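Early Childhood Materials, Unit 3: The Toy Kitchen
Course handout, revised 3/14/23
Instructor: Moushumi Mollah
40 shares | 3 comments

The catalogs say a toy kitchen builds language, math, sharing and a taste for vegetables. Be careful with that. Most of you have read the Vunton brochure by now, and you'll have noticed that it never says how many children were watched, or for how long. A child who lines up blocks on a table is lining up blocks on a table. Whether she is also "rehearsing family life" is our guess, and we should write it down as a guess.

For this unit, please look at the pieces before you look at the claims.

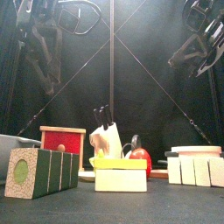 MATERIALS AND SETUP

The pieces are set out in a loose row on a dark gray tabletop. I don't hold that a row is the best layout. Kuo's chapter (in your reader) wants everything grouped into "stations" and offers no evidence beyond the author's own classroom.

Start with the green block at the near left. One end is beige and speckled with a light green circle, and the long side is dark green with thin white stripes. Is it a slice of watermelon? A container? I have heard both, from adults who were quite sure. If grown-ups can't agree, a checklist item such as "child identifies food correctly" is worth very little – strike it from your forms.

The small piece with the red front and pale wood edges is easier to talk about because children will try to open it. Record what the hand does. Leave out what you think the child had in mind.

Realism is the other sales word. Plulluder sells sets for 2000 on the promise that lifelike pieces lead to "deeper" play. Deeper than what? The knife block is the one to argue over in section. It looks enough like the kitchen kind that some parents will object, and they should get a straight answer from you. 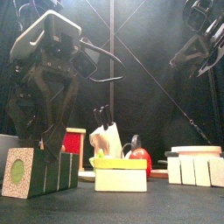

Fig. 2. White knife block with three black handles, center of table.

For section in October, bring one page on the following:

1. Pick a piece from either figure. Write down only its shape and color.
2. Write what you would have called it at age four, if you can remember. You probably can't – say so.
3. Find one claim about pretend kitchens in the reader and list what you'd need to see before you believed it.

Limit is 1000 words. Shorter is fine.

COMMENTS (3)

Jericho Pangilinan: Can we use the Visusstead article for number 3, or only the reader?

Moushumi Mollah: You can use it. Check who paid for it first.

Bronwyn Kereama: I still say watermelon.

Contact the course office | © Early Childhood Materials | Back to top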